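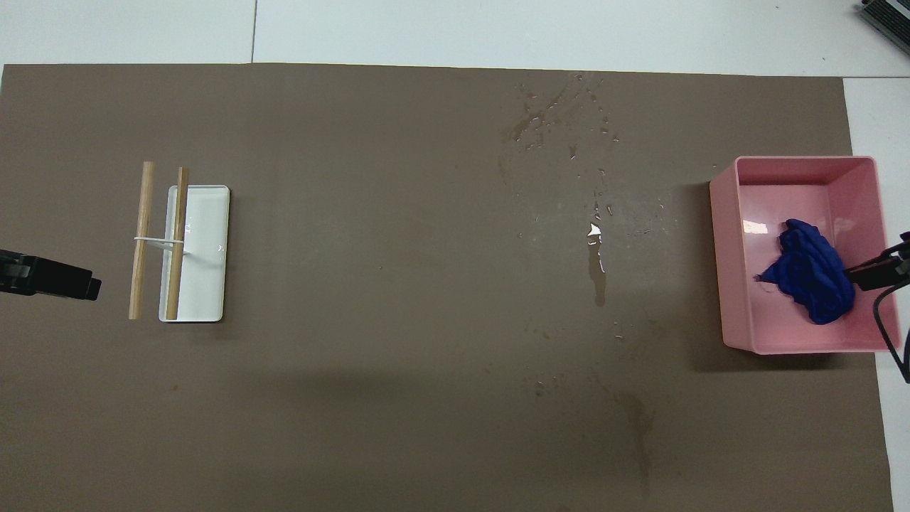

One reader wrote in after our last report to say that a mill open day is a waste of gas money if the looms are switched off, and asked us to put that information at the top from now on. The looms at Fanesska were running. They ran from the opening of the doors until the lunch break, and again for most of the afternoon. The dye house was not running, but it was open to walk through.

Visit report: Fanesska narrow fabrics, Trestirport
10/05/2019

Fanesska weaves tape, webbing and ribbon. The mill stands at the lower end of Trestirport, on the Dratside, the strip of old works between the canal and the rail line. Most of the other buildings there have been turned into storage units or apartments. Fanesska is still used for what it was built for, although the company takes up less of the building than it used to and the top floor is closed off.

Getting there

We came by train. From the station it is a flat walk along the canal, paved most of the way and then gravel. The gravel part had puddles. There is a parking lot behind the mill, but it is small and was full when we arrived, and cars were being sent back up to the lot by the swimming pool. The main entrance has steps. A side door on the loading dock has a ramp, and staff will open it if you ring the bell.

Admission was $5 at the door, cash only. Children were free but had to stay with an adult on the weaving floor. Foam earplugs were in a box by the ticket desk. Take them. The signs say they are optional in the sample room and required on the weaving floor, and nobody was let through without them.

The yarn store

Tours start in the yarn store on the ground floor. It is a long, low room with racks on both sides and an aisle just wide enough for a hand truck. The company buys its yarn already spun, mostly cotton and polyester, with a small amount of linen for bookbinders' tape and upholstery orders. Our guide said people often expect to see spinning and are let down when there isn't any. There has never been spinning in this building.

The cones are stored by fiber and then by thickness. Color comes later for most of the cotton, which is woven undyed and dyed as finished tape. Polyester arrives in color. The reason for doing it in two ways was explained, but a compressor started up during that part and our group missed it. The leaflet says only that small dye lots are easier to match on finished goods.

Humidity in the store is kept steady. A chart recorder on the wall draws a line on a paper disk, and the used disks are kept in a drawer. The guide opened the drawer for us and there were years of them.

Warping

The next stop was the warping room. This was the part of the tour our group liked best. Yarn is drawn off a creel, which is a tall metal stand full of cones, and wound side by side onto a beam. For narrow tape the beams are small, more like big spools, and one person can lift an empty one. Each end of yarn passes through a small drop wire. If the yarn breaks, the wire falls and the machine stops.

The operator broke an end on purpose to show us. The machine stopped at once, she tied the yarn with a knot too quick to follow, and it started again. She did this a second time for the children at the front. Asked how long it had taken her to learn the knot, she said a morning to learn it and a year to stop thinking about it.

Setting up a new warp takes far longer than weaving from it. That was the main point the guide wanted us to take away, and it explains the company's minimum order, which is high enough to rule out most home sewers. Leftovers and overruns go to the mill shop.

The weaving floor

This is upstairs and it is loud. You feel it in the stairs before you get to the door. There are two kinds of loom in use. The needle looms are modern, painted gray, and make most of what the company sells. Several tapes are woven next to each other on one machine and drop into bins underneath. They run so fast that you cannot see the weft going in.

At the far end, by the canal windows, are the old shuttle looms. Of these, five still work. They are used for orders that need a proper woven edge on both sides, because a needle loom leaves one edge knitted. Ribbon for medals and some of the linen tape is made on them. They are slow enough to watch. The shuttles are small wooden ones, each moving only a few inches, and they all move together in a row.

One weaver looks after all the shuttle looms. He had stopped one of them so that visitors could look into the shed, which is the gap between the raised and lowered threads. Spare parts are not made any more. Some come from closed mills and some are cut in the company's own workshop. The workshop was on the printed plan as a tour stop but the door was locked, and a sheet of paper on it said it was closed for the day. This was a disappointment to two people in our party who had come mainly for that.

The floor itself is maple and has been patched many times. It is dark with oil near the machines. Wear shoes with some grip.

The dye house

You cross the yard to get there. The dye house was shut down for cleaning, so what you see is the vats, the steam pipes and a good deal of wet concrete. The guide talked us through the process standing by the smallest machine, which handles test lots. The largest can take 85 pounds of tape in one load.

Water was once drawn from the canal. It now comes from the city supply and is treated on site before it leaves. There was a long exchange between the guide and one of the visitors about the treatment plant. The visitor seemed to know the subject well and the rest of us waited in the doorway. It was cold in there even though it was mild outside.

On the wall near the exit is a shade board, with short lengths of cotton tape pinned up in every standard color. Black has its own row. There are more blacks than we would have guessed, and in the light from the door you could tell them apart.

The sample room and the shop

The tour ends in the sample room, back in the main building. It has white tables, and brown paper had been laid on them for the day. Visitors could handle offcuts here and try a few simple things with tape and wooden dowels. Children used this more than adults did. The pattern books are in a glass case and cannot be handled, but one had been opened at a page of striped hat ribbon and the colors were still strong.

The shop is next door. Overruns are sold by weight from bins. Plain cotton tape was the best value. Linen tape was nearly gone by the time we got there, and what was left was in short lengths. There are no fitting rooms, refund counters or gift wrap, and bags are your own problem. Cards were accepted in the shop, even though they were not at the door.

Food

The mill had a coffee urn and packaged cookies in the canteen. For lunch most of our group walked back up the Dratside to Khúc, a small Vietnamese place next to the old bank. The soup was good and came quickly. It has few tables, and a party our size had to split up. The rest ate sandwiches on the canal wall.

General remarks

The tour is well organized and the guides know their work. Groups were kept small on the weaving floor, and this meant a wait in the yard. There is no shelter in the yard, so bring a coat if rain is expected. Our whole visit, with the shop but without lunch, took the morning and part of the afternoon. A visitor in a hurry could skip the dye house while it is not running.

The printed plan needs correcting. It shows the restrooms on the wrong side of the yard and it lists the workshop as open. The signs inside the building are accurate.

Photography is allowed everywhere except at two of the needle looms, where a customer's order was being woven. These were marked with yellow tape on the floor.

The company told us it will hold another open day in July if staffing allows. It hopes to have the dye house running for that one. Tickets will be sold at the door as before, still at $5, and school groups are asked to write ahead. Members who want to travel together should let the outings desk know so that train seats can be booked at the group rate. The workshop may or may not be open. We have asked, and will put the answer in the newsletter when we get one.

Contact the outings desk | Copyright 2019, all rights reserved | Back to top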